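Leave the Reverb Tails Alone

Sveva Marras

I have been mixing for a small label for 12 years, and for most of that time I have put a noise gate on almost everything. Gates on the toms, gates on the vocal, gates on the return from the reverb. I am now taking them off, and I think more people should.

The argument for gating is easy to state. A track that isn't playing anything should be silent, because noise from many tracks adds up. That was a good argument when the noise was tape hiss. On a modern converter the floor is so low that what the gate removes is mostly room, breath and the last part of the decay. I don't count those as noise.

My mind changed over one record. The band was Korow, and the song was "Sternness," a slow one with a lot of space between the snare hits. I had gated the plate return with a hold time of 309 milliseconds, which felt musical on its own. In the mix, each gap closed like a door. The drummer asked why the room kept disappearing. I tried a longer release, then a lower threshold, then a sidechain from the dry snare. The last version was close, and bypassing the whole thing was still better.
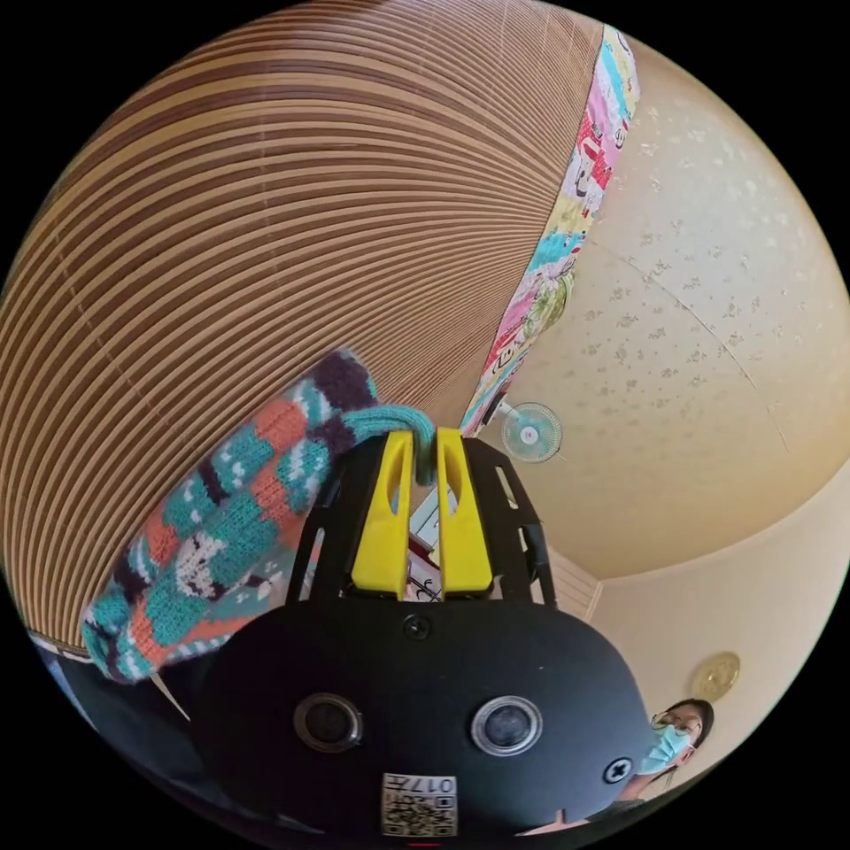
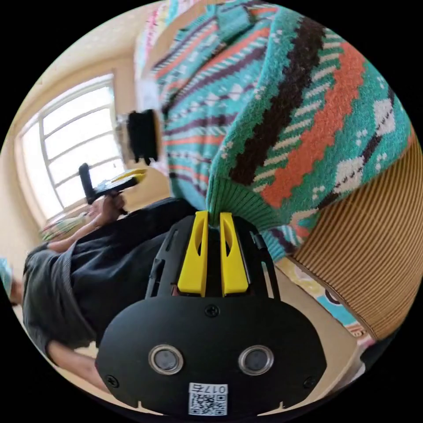
Part of the trouble is that a gate makes a yes or no decision about a signal that has no such line in it. A decay falls smoothly. Wherever you put the threshold, some of the sound is on the wrong side of it, and the level of the playing decides how much. Quiet notes lose more of their tail than loud ones, so the instrument seems to change size as the player changes dynamics. Look-ahead helps with the attack and does nothing for this.

A downward expander with a ratio of 2 to 1 is a fair compromise. It lowers the tail gradually and keeps its general shape. I use one on floor toms, where the ringing really does build up — usually with only a few decibels of range. For vocals I go through by hand and pull down the gaps with clip gain. It takes longer. On a dense song it takes most of an evening, and I charge for it.

I know the reply from people who work live. With open microphones and a loud monitor beside the kit, a gate can be the difference between a show and feedback. I agree, and I would use one there too. My complaint is with the template that loads 24 gates before anyone has listened to a single track.

The Korow record came out with the plate ungated, and there is a chair creak in the second verse. I left it in.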